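Mushi station

From the Aswood workshop wiki. This article needs more sources for the section on cable wear.

The Mushi station is a tabletop recording cell used at Aswood to collect handling data for small pick and place jobs. One operator, two hand-held grippers, one table. It was put together by Maveck out of stock parts and has been rebuilt twice, mostly around the grippers. The cell is named after the Mushi gripper, which came first. Older notes call it "the Maveck table" and both names are still in use.

Setup

The cell takes 5 minutes to bring up if the cables were left hung properly, a good deal longer if not. Order matters. Power to the recorder first, then grippers, then the head camera. Starting the head camera before the grippers gives a clock offset that can't be fixed later, and the session has to be thrown out.

Board goes down on the table before anything else and gets wiped. No tape on the working side. Tape marks for tray position were tried on the first build and dropped, as operators began lining up to the tape and every recording came out the same.

Grippers are strapped on last. Strap snug across the back of the hand, not tight. A loose strap lets the body of the gripper roll and the recorded pose drifts away from what the fingers are doing. Left hand first is the usual habit, the right one has the stiffer cable and is harder to manage with a free hand missing.

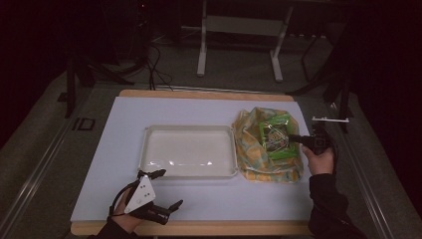

Daily checks on the cell are short and done before the first recording. Open and close both grippers fully, four times each, and watch the readout return to the same closed value. Wipe the jaw tips with a dry cloth. Check that the bracket above the right gripper has not been knocked, it sticks out sideways and catches on things. Then a trial pick with a light packet, like the small green one on the patterned bag, with the white tray next to it kept empty as the target. Soft crumpled stuff is a better test than a block. A block will come up with badly worn tips, a flat packet lying on a loose bag usually won't.

If the trial pick fails, clean the tips again and repeat once. Second failure means tip change. Don't squeeze harder to get through it, the finger linkage takes the load and the screws back out.

Tip replacement

Jaw tips are a wear part. Warnov supplies them in bags of 5 and the rubber compound has changed at least once without the part number changing, so tips from different bags should not be mixed on one gripper. Spare bags are dated by hand with the month they arrived.

Unplug the gripper. Hold the finger, not the body, and back the tip screw out slowly. Old adhesive comes off with a plastic scraper, never a blade. Seat the new tip flush, tighten until it stops, no further. Then run the closing check again and save the new closed value. Forgetting to save is the most common mistake on this cell, and it doesn't show untill somebody looks at the data.

The longest run logged on one pair of tips is 628 picks, in December, on mostly dry packaging. Glossy bags and anything dusty bring that down a lot.

Cable wear

The right gripper cable fails more than any other part. It bends at the same spot behind the grip each time the operator reaches across the board. First sign is a dropout of a few frames when the wrist turns in. Later the gripper disappears from the recorder completely and comes back when the cable is moved, which people tend to put down to software.

Cables should be routed with a slack loop and checked by flexing the first hand's length from the connector while the readout is live. Any flicker, swap it. Repairs by re-soldering were common on the first build, almost 4 in one month at the worst point, and none held for long. Repaired cables are now kept for bench use only.

Calibration

Done after any tip change, bracket knock or cable swap, also whenever the board is replaced. Both grippers are touched together at the middle of the board, then at each corner. The recorder compares the two tracks and gives a single error value. If it is high, check the brackets first, straps second, lens on the head camera third. Smudged lens is suprisingly often the answer.

Lighting changes do not need a recalibration but should be written in the log. Glare off shiny trays has caused bad frames in late afternoon sessions.

See also

Mushi gripper
Jaw tips (Warnov)
Recorder clock offset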